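Visits > Early Years > A morning at the Lodell family center

I have wanted to get inside the Lodell center ever since a friend sent me their newsletter about babies and turn-taking, so when they announced an open morning in March I signed up before I'd even checked whether I could get the time off. (I could. Barely.)

Lodell is a parent and baby center on the edge of Idow, in what used to be a primary school. The coat hooks in the hallway are still at knee height, and everybody hangs their big adult coats on them so that the hems drag on the floor. I got there at 9:30 and the stroller parking was already a traffic jam. They had 60 places for the morning and I think every one of them was taken, plus babies, who apparently don't need a ticket.

We started in the old gym with a talk from Triin Venckus, who runs the parent groups. She's quick and funny and talks with her hands full of toys. Her subject was what she calls the waiting gap. You say something to your baby, and then you wait. Much longer than feels natural! She had us try it in pairs, adult to adult, saying hello and then sitting quietly until the other person did something with their face. It was excruciating. The man I was paired with lasted maybe four seconds before he started telling me about his parking space.

Her point was that most of us fill the silence before the baby has had a chance to get a sound or a wiggle in. Then she played us a recording of a father changing his daughter's diaper, chatting away the whole time, and another one from a few weeks later where he leaves gaps. In the second one you hear the little girl come in with this tiny creaky noise, and he answers it, and she does it again. Half the room went gooey. I include myself in that.

I did ask whether there's a danger of parents getting self-conscious about it, counting in their heads and worrying they've done it wrong. Triin said yes, she sees it all the time, mostly in first-time parents who have read too much. Her advice to them is to pick one part of the day and forget about it for the rest. Bath, breakfast, the walk to the store, whatever. I liked that. I was a terrible over-reader when my son was born and I could have used somebody telling me to put the book down until bath time.
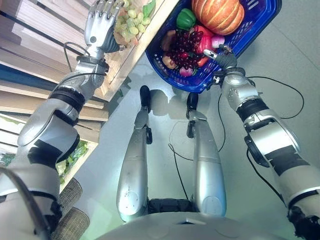

After the talk we were split into groups and sent around the building. My group got the baby room first, which has a low mirror running along one wall and very little else in it. I expected more stuff, to be truthful. The staff member in there told us they'd packed away most of the toys last fall and the babies had started spending a lot more time looking at each other. There were three of them on the mat while we visited, and one spent the whole time staring at my shoelaces with enormous concentration.

Next door is the toddler room, and it was LOUD. Someone had lost a turn on the slide and the feelings about it were very big. What I noticed was how the worker handled it. She got down on the floor, said "you wanted that turn," and stayed there. She didn't offer him a snack or point at something shiny. It took a good long while and we all stood there pretending to admire the window. Then he wiped his nose on her sleeve and went off to find a truck.

Coffee was in the library, and so was Aigars Kütt, who looks after the books and the home visiting side. The center lends out story bags, each with a picture book and a few bits and pieces to go with it, and they have 81 of them now. Last year they were borrowed more than 4,000 times if you add in the loans through the Rornar branch, and he has the handwritten cards to prove it. The most popular one is about a bear who can't find his hat. It has been restitched twice.

We got talking about self-esteem, which is a word he can't stand when it's used about babies. He'd sooner talk about a baby finding out that when she calls, somebody comes. I said that sounded like the same thing to me. He said maybe so, but parents hear "self-esteem" and think they should be clapping more. I've been chewing on that since. I'm a big clapper.

The last part was a question session back in the gym, and it was a bit of a mess. Someone wanted to know about sleep training and then everyone wanted to know about sleep training, and we never got to the question I'd written down, about grandparents who do half the week and have their own ideas. If anyone from Lodell reads this, please do a whole morning on grandparents!

A few practical things if you're thinking of going. The bus from the station stops right outside, but the return stop is down the hill past Eyvindsson's bakery, and it's steep with a stroller. Bring socks, you'll be asked to take your shoes off in the baby room. The changing area is good and there are two armchairs in a quiet corner for feeding. The next open morning should be in the summer and they'll put the date in the newsletter first.

I tried the waiting gap on my son at dinner. He's seven. He looked at me for a bit and asked if I was feeling okay.

Recent visits
- Story hour at the Rornar branch library
- Two days at a forest preschool, in the rain
- What I asked on our kindergarten tour
- Baby massage class: my notes and a very oily sweater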